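**Hilo sobre comprar un sofá sin creerse nada (o creyéndose lo justo)**

1/
Llevo todo el otoño mirando sofás y tengo la paciencia gastada. Voy a ir soltando lo que he aprendido y, sobre todo, lo que no me creo. Aviso de que no vendo nada ni tengo código de descuento. 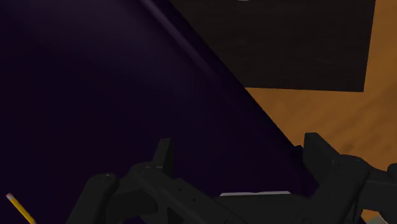 Lagos, 18 de diciembre de 2023

2/
Empiezo por el color. Según todas las revistas, este invierno tocan los tonos "profundos": berenjena, ciruela, tinta. El invierno pasado tocaba el crudo, y quien compró el crudo lo está vendiendo ahora de segunda mano con la frase "apenas usado". Lo he visto en bastantes anuncios y sigo sin creérmelo.

3/
Me dicen que lo oscuro "no se ensucia". Lo oscuro enseña pelusa, polvo, pelo de gato y la marca de la mano que pasó por ahí anteayer. El café lo disimula, eso sí lo concedo. Depende de si en tu casa hay más café o más gato.

4/
También me dicen que un sofá oscuro "empequeñece" la habitación. Pues miren, la habitación mide lo que mide. Lo que la empequeñece es un sofá de 232 cm en una pared de 300, con la mesita de la tía y la lámpara de pie que no funciona desde abril.

5/
Medidas. La ficha del modelo Osstead da 232 cm de ancho. Pregunté si era de brazo a brazo por fuera o solo los cojines. La primera persona del chat me dijo que por fuera. La segunda, que "depende de la configuración". No hay configuraciones. Se vende uno.

6/
Consejo práctico, de los pocos que doy con seguridad: cinta de carrocero en el suelo, con la medida exacta, y a vivir con ella unos días. Pasas por encima, claro, pero intenta no hacerlo. Al segundo día ya sabes si te vas a golpear la rodilla.

7/
Y medir la escalera. Y el rellano. Y la puerta sin contar el marco. Mi puerta no es ancha y en la tienda me contestaron que "eso siempre entra". Pedí que me lo pusieran por escrito. Ahí se acabó la conversación.

8/
El precio. 1420 euros "antes", rebajado para siempre. Hortensia Mansilla, que tapiza desde que yo iba al colegio, me enseñó a mirar el mismo anuncio durante varias semanas. La cuenta atrás llega a cero y vuelve a empezar. Hice capturas. Ni se molestan en cambiar la letra.

9/
Hortensia también me dijo que levantara el cojín y metiera la mano por debajo, hasta la estructura, antes de sentarme. En una tienda me miraron mal. En otra me preguntaron si se me había caído algo. En ninguna supieron decirme qué había ahí dentro sin ir a buscar un catálogo.

10/
Glosario provisional del vendedor:

- "Tacto natural": es sintético.
- "Estructura reforzada": tiene una pieza más que el barato.
- "Firmeza media": está duro, ya cederá.
- "Muy acogedor": te hundes y hace falta ayuda para salir.
- "Estilo nórdico": tiene patas.

11/
Sobre los ciclos de abrasión, el "frote" de toda la vida. Te sueltan un número enorme y esperan que asientas. Pregunté con qué ensayo se había medido, y con qué versión de la tela, porque la misma ficha servía para el terciopelo y para el lino. Me mandaron el enlace a la ficha.

12/
Por cierto, el terciopelo oscuro. Cambia de color según por dónde lo mires, y en la tienda, con los focos encima, todo parece una joya. Pidan la muestra y déjenla en el suelo del salón a las seis de la tarde, en diciembre. Esa es la hora a la que uno se sienta.

13/
La mía era "uva intensa". En casa era negra — con mucha voluntad, morada. Mi vecina juraba que era marrón. No nos hemos puesto de acuerdo y la muestra sigue en la cocina, debajo de un cactus.

14/
Lo de combinar. Todo el mundo tiene una regla: un color fuerte y dos neutros, o los cojines del tono de la pared, o jamás morado con naranja. He preguntado a tres decoradores de dónde sale la regla y los tres me han remitido a otro decorador. Sospecho que al final de la cadena hay alguien con cojines sobrantes.

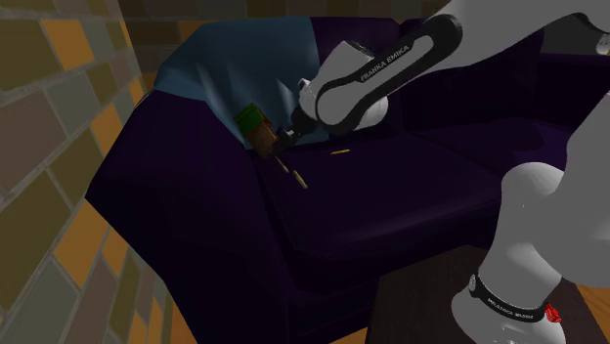 *Sofá morado oscuro contra bloques oliva, marrones y naranjas. La regla decía que no.*

15/
Respuesta rápida a quien me escribe que una pared con tanto dibujo "cansa". Puede ser. A mí me cansa más el gris perla, y de eso no me avisó ningún blog cuando pinté el pasillo.

16/
Segunda mano. Aquí soy un poco menos cenizo. Vi un Murkavdale por 184 euros, viejo, feo de tela, y Hortensia dijo "ese esqueleto aguanta". Luego me dio el precio de retapizarlo y tuve que sentarme en él. Era cómodo, todo hay que decirlo.

17/
Que nadie me venga con que retapizar "sale a cuenta siempre". Sale a cuenta si el sofá es bueno, si te gusta la forma y si no tienes prisa. Si fallan dos de las tres, acabas con un mueble carísimo que sigue teniendo los brazos demasiado altos.

18/
Los brazos, ya que estamos. Altos para leer sentado, bajos para la siesta. En las fotos de catálogo siempre hay alguien leyendo. Yo en un sofá leo media página y me duermo, así que llevo años comprando para la persona del catálogo.

19/
Garantías. La de Torkness decía diez años en letra grande. En la pequeña: estructura, no cojines, no costuras, no tela, no "hundimiento por uso habitual". O sea, cubre la parte que no se toca. Leí el documento entero en la parada del autobús y se me pasó el autobús.

20/
Me preguntan por las reseñas. Leo solo las de tres estrellas. Las de cinco están escritas el día de la entrega, con la emoción, y las de una van casi siempre sobre el transportista. La gente de tres estrellas se ha sentado.

21/
Y desconfío mucho de "lo tengo desde hace una semana y está como nuevo". Faltaría más.

22/
Chaise longue: izquierda o derecha, ¿mirando el sofá o sentado en él? Cada tienda usa la suya. Conozco un caso en el que la pieza quedó tapando el radiador todo el invierno. El caso soy yo, hace dos pisos.

23/
Los protectores antimanchas que te ofrecen en caja, cuando ya tienes la tarjeta en la mano. Pedí ver una tela tratada y otra sin tratar, con agua encima de las dos. Me dijeron que no hacían "ese tipo de demostración". No lo compré y la dependienta tampoco insistió mucho, la verdad.

24/
Alguien pregunta qué voy a comprar al final. Estoy entre el Murkavdale viejo y seguir como estoy, con la manta por encima para que no se vea el desgarrón. El vendedor no me contesta desde ayer — igual se lo ha quedado otro, igual se lo ha pensado mejor.

25/
Si a alguien le han cumplido una garantía de cojines sin discutir, que me responda aquí debajo, con el nombre de la marca y cuánto tardaron. Con foto del antes y el después, a ser posible. Mañana sigo con los colchones, que ahí sí que hay tela.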